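Comment trier un panier fourre-tout sans y passer ses soirées ?

Forum Maison et rangement > Petits objets, jouets, bricoles
Posté par Marilou Navarro, le 26 juil. 2022

Bonjour à tous, j'ai besoin de vos lumières parce que je tourne en rond !

J'ai deux paniers tressés qui vivent sur la grande table blanche, un jaune et un brun. Le principe de départ était tout simple : ce qui sert au bureau et aux colis d'un côté, ce qui sert à jouer de l'autre. Sauf que le jaune avale tout. J'y mets le scotch « juste pour cinq minutes », et la dînette suit, et puis une canette, et le brun reste vide à côté comme s'il était en vitrine.

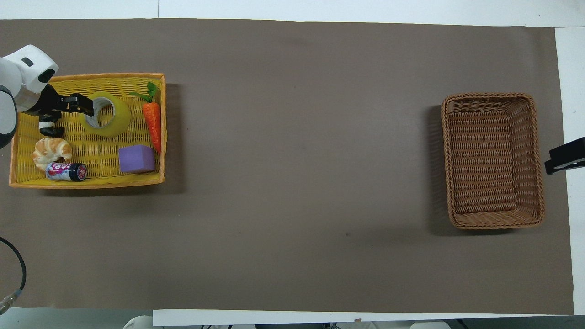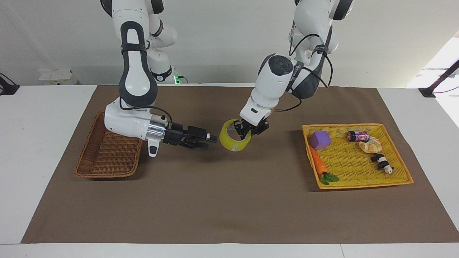 Le panier jaune avec son contenu sur la première photo ; sur la seconde, le rouleau d'adhésif jaune au-dessus du tapis brun.

Le rouleau, c'est ce qui me rend chèvre. Je vends quelques bricoles en ligne (j'en suis à ma commande 3069 sur Carkumance, je suis assez fière !) et je le cherche à chaque colis. Il est toujours au fond de quelque chose, et quand je le retrouve, le bout est recollé sur lui-même et il faut gratter avec l'ongle pendant une éternité. Alors je me demande : est-ce que je le mets dans le panier brun avec le reste des fournitures, ou est-ce que je sors carrément l'adhésif des paniers ?

Deuxième souci, la dînette. La carotte avec ses fanes et le croissant, ça va, on sait que ce sont des jouets. Le cube en mousse mauve, par contre, je ne sais jamais où le caser. Jeu de construction ? Coussin pour poupée ? Il passe d'un panier à l'autre depuis des mois.

Et troisième chose, est-ce que ça vaut la peine de garder le grand tapis brun sur la table ? Je l'ai mis pour ne pas rayer le blanc avec le dessous des paniers, mais il prend presque tout le plateau et je me dis que des petits sets feraient le même travail. Mon mari trouve que c'est très bien comme ça. Il ne le secoue jamais, lui.

Merci d'avance, et pardon pour le roman !

3 réponses

Leonie Eder

Coucou Marilou ! Alors moi j'ai eu exactement le même bazar, en pire, et je m'en suis sortie en faisant une chose toute bête : j'ai vidé les deux paniers sur la table, complètement, et j'ai décidé de leur rôle avant de remettre quoi que ce soit dedans. Si on commence à trier avec un panier plein et un panier vide, on déplace trois machins, on se fatigue, et le lendemain tout est revenu.

Chez toi je ferais comme ça. Le jaune devient le panier à jouer, point. Il est clair, les enfants le repèrent de loin, et puisque la dînette y atterrit déjà toute seule autant ne pas lutter. Le brun prend les colis : adhésif, ciseaux à bouts ronds, étiquettes, le marqueur. Et le brun, tu ne le laisses PAS à côté du jaune. Tu le mets sur une étagère, à hauteur de ta main à toi. Deux paniers posés côte à côte sur une table, ça finit toujours en un seul panier, je te le garantis.

Pour le bout de scotch qui se recolle, tu replies un centimètre sur lui-même à chaque fois que tu coupes, ça fait une languette. Ou alors tu coinces un trombone dessous, c'est ce que faisait ma mère. J'avais acheté un dévidoir de table Bovach qui marchait très bien, mais il est lourd et il faut lui trouver une place, donc si ta table est déjà encombrée je ne suis pas sûre que ça t'arrange. Range le rouleau à plat, aussi. Debout, il roule, et tu le retrouves sous le buffet avec des miettes collées sur la tranche (vécu, et plus d'une fois).

Le cube en mousse : panier jaune ! S'il est mou et qu'on peut le lancer sans rien casser, c'est un jouet. Je ne me pose pas plus de questions que ça.

Et la canette, si elle est pleine, au frigo. Si elle est vide et qu'elle sert à jouer à la marchande, pense à bien la rincer et à regarder le bord de l'ouverture. Chez nous j'ai mis un morceau de ruban épais dessus, parce que ma petite y fourrait les doigts.

Gebhard Pichler

Jetez la moitié et le problème est réglé. J'avais 20 paniers à la maison, il m'en reste 5 et je vis très bien.

Veronika Rainer

Je réponds surtout pour le tapis, parce que le reste est bien dit par Leonie (la réponse de Gebhard, bon, si on n'a qu'un panier jaune et un panier brun, on ne va pas très loin).

Garde-le ! J'ai eu une table blanche laquée pendant des années et l'osier, c'est traître. Il suffit d'un brin qui dépasse dessous et tu as des petites griffures en arc de cercle partout où tu as tourné le panier. Des sets, j'ai essayé aussi, mais le panier finit à moitié dessus, à moitié à côté, et il bascule dès qu'on prend quelque chose dedans. Un grand tapis au moins on n'y pense plus. Essaie juste d'en trouver un qui s'essuie à l'éponge si le tien ne le supporte pas.

Si vraiment tu veux alléger, tu peux coller des pastilles de feutre sous les paniers, mais sur du tressé ça tient mal. Il faut d'abord fixer un carton rigide dessous, avec quelques points de fil solide aux quatre coins. J'ai fait ça sur une corbeille achetée chez Cekow en septembre et elle tient encore, pourtant elle voyage tous les jours entre la cuisine et le salon.

Ah, et pour les paniers eux-mêmes : la brosse à dents sèche pour la poussière entre les brins, puis un chiffon à peine humide, et on laisse sécher loin du radiateur. C'est long, je le fais devant la télé.

Je ne suis pas d'accord sur un seul point avec Leonie : l'adhésif, moi je le sortirais des paniers. Un crochet sous l'étagère, le rouleau enfilé dessus, et tu le vois tout de suite quand tu prépares un colis. Les ciseaux pendent à côté.

Commentaire de Marilou Navarro

Oh merci, vous êtes formidables ! Je vais tenter le crochet de Veronika avant d'acheter quoi que ce soit, il doit m'en rester un dans la boîte Lysenko de la cave. Le cube part chez les jouets. Leonie, le coup du trombone, tu le mets dans quel sens, sous le bout ou en travers ?

Commentaire de Leonie Eder

Sous le bout, dans le sens de la largeur, et tu appuies bien !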